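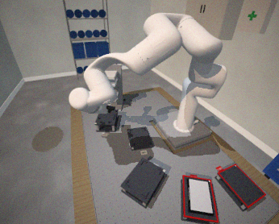

Bras blanc au-dessus d'un boîtier sombre, rendu 3D.

Test du Mondine Clekby : un milieu de gamme qui tient la journée, et même la suivante

Le Clekby est le deuxième téléphone que Mondine vend en France, après un premier modèle passé assez inaperçu. Je l'utilise comme appareil principal depuis janvier, avec ma carte SIM habituelle et sans coque. Il coûte 200 euros en version 4 Go, la seule que les boutiques Gauthier avaient en stock.

L'écran est correct. La luminosité suffit en extérieur sauf en plein soleil, et les couleurs tirent un peu vers le froid par défaut (réglage à corriger dans Affichage, puis Teinte). Le haut-parleur unique sature au-delà des trois quarts du volume. Pour les appels, rien à signaler.
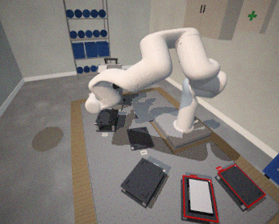 L'autonomie est le vrai argument du Clekby. Avec mails, messagerie, une heure de vidéo et un peu de GPS, je le recharge un soir sur deux. Le chargeur fourni est lent, comptez environ 148 minutes pour un plein. Côté finition, le dos est d'un blanc mat, lisse, assez proche de celui du bras articulé de l'image, et il marque peu. Les touches latérales ont en revanche un léger jeu, présent aussi sur l'exemplaire de mon collègue Ravinder Tremblay.

Les performances sont celles du prix. La navigation est fluide, le multitâche moins : au-delà de cinq ou six applications ouvertes, le navigateur recharge ses pages. Le Jomura, vendu un peu plus cher, s'en sort mieux sur ce point mais chauffe davantage en jeu. Sur notre test maison, le Clekby obtient 988 points, un score honnête.
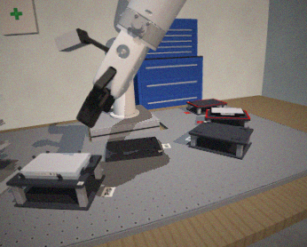
Bras et pince noire au-dessus d'un plateau perforé.

La photo reste le point faible. De jour, les clichés sont nets au centre et mous sur les bords. Le soir, le bruit apparaît vite et le mode nuit demande une main très stable. La caméra frontale dépanne pour la visio.

Points forts : autonomie, dos peu salissant, prise casque.
Points faibles : photo de nuit, charge lente, jeu dans les touches.

Note : 7/10

Test réalisé par Burgi Aebischer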